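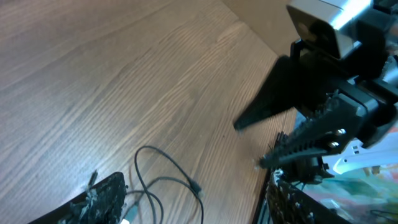 图片来源:Fendia 数据组,腕部相机单帧,未裁切。转载请保留此行。

本网站使用 Cookie 以改善浏览体验。继续浏览即表示您同意我们的 Cookie 政策。[接受] [管理偏好]

Fendia 桌面线缆操作数据集:说明与使用规范

版本 0.3,维护人 Friederike Janssen

先说清楚这份文件的性质

本仓库收录桌面线缆操作的遥操作记录,附采集规范和验收规则。规范是我们自己写的,没有经过任何标准机构审核。有人在邮件里问能不能写“符合行业标准”,不能。据我所知,桌面线缆操作这一块还没有哪份标准值得照抄,多数所谓“最佳实践”是某个实验室的习惯,换个地方就未必成立,我们这份大概也一样。

数据内容

共 109 段记录,每段含腕部相机视频、关节状态、夹爪开合量和一句任务文字。任务分三类:拾取线缆、理直线缆、把插头一端移到指定区域。采集频率 30 Hz,全部在木纹桌面上完成。木纹会不会被模型当成线索,我们没有做过对照,请使用者自己留心:深色纹理是斜向的细线,和黑色细线缆在低分辨率下并不总是好分。

目录结构

episodes/ 每段一个子目录
meta/tasks.json 任务文字
meta/rejected.csv 被剔除的段落及理由
rules/ 本文件各条规则的完整版本

采集规则

R1 开始前线缆须自然散放,允许成圈、交叠,不得为了好抓而事先摆直。早期版本由操作员“随意放置”,结果十有八九是同一个弯。现在改为从桌面上方松手落下。

R2 插头一端应在首帧可见。看不见的段落不删,在元数据里记 plug_visible=false。首页那一帧里插头落在线圈右侧,属于可见。

R3 夹爪两指之间应能看到桌面,供开合量校对。手指部分出画可以接受,指尖出画不行。

R4 视野下方若有表面粗糙、带纤维或绒絮的黑色部件,不作后期擦除,也不打码。首页那一帧就带着两块。有合作方建议统一修图,理由是“干净”。我不同意,修过的图训练出来的模型遇到真实相机照样要看见这些东西。

R5 手指快速移动造成的模糊不作为剔除理由。模糊占整段 15% 以上时加标签 blur。这个阈值没有理论依据,是几个人看片子定下来的,欢迎拿出更好的。

R6 线缆一律不通电。规则写得简单,执行靠检查表,检查表靠人签字。签字能证明的只是有人签了字。

R7 急停按钮每班测试一次,测试结果写进班次日志,不写进数据集。

R8 桌外区域的布料、线缆等物品不要求清空,但同一班次内不得移动。

关于“合规”二字

Zedetti 的接入文档要求提交者勾选“数据采集过程符合安全与质量规范”,没有说是哪一份规范。我们勾了,并在备注里附上本文件。Cemow 的模板更长,要填 14 个字段,其中大半问的是流程是否存在,只有两个问流程有没有被执行。填满一张表不难,我对填满的表能说明多少问题持保留态度。

所以本数据集只给出可以核对的东西:被剔除的段落全部列出,理由逐条写明,原始视频保留。想检查我们有没有守规矩的,请直接看 rejected.csv,别看徽章。

标注

任务文字由操作员在采集后填写,第二人复核。成功与否单独标注,标准是最后一帧线缆或插头的位置,不看过程。这条标准偏宽,拖拽和抓取会得到同样的标签。Krishnan 评测脚本默认把两者都算成功,引用分数时请说明用的是哪种口径,否则数字之间没法比较。

线缆轮廓没有做像素级标注。试过,交叠处两位标注员经常给出不同的上下关系,分歧大到不好意思发布。

已知问题

- 线缆种类单一,均为细黑线,对浅色或粗线缆的表现无从推断。
- 光照偏均匀柔和,强阴影情形很少。
- 夹爪会在木面上投下影子,部分段落里影子与线缆重叠,深度估计在这些位置不可靠。
- 银色螺钉等小块反光面偶尔被检测器误报成插头,首页那一帧的下方手指侧面就有两颗这样的螺钉。
- 腕部相机的安装角度在一月调整过一次,前后两批未做统一标定,meta 里用 mount_a 与 mount_b 区分。

不建议的用途

请勿用本数据集论证某套夹爪“适合”带电线束装配。桌面上一根散放的细线和配电柜里的线束是两回事,样本量也撑不起这种结论。也请不要只挑成功段落做演示后称之为成功率。

引用与反馈

引用时写明版本号。规则有异议请在仓库提 issue,标题注明规则编号,并附具体段落。只写“建议参考国际标准”而不给出标准号和条款的,会被直接关闭。

订阅我们的通讯,获取数据集更新。输入邮箱地址 [订阅] 您可随时退订。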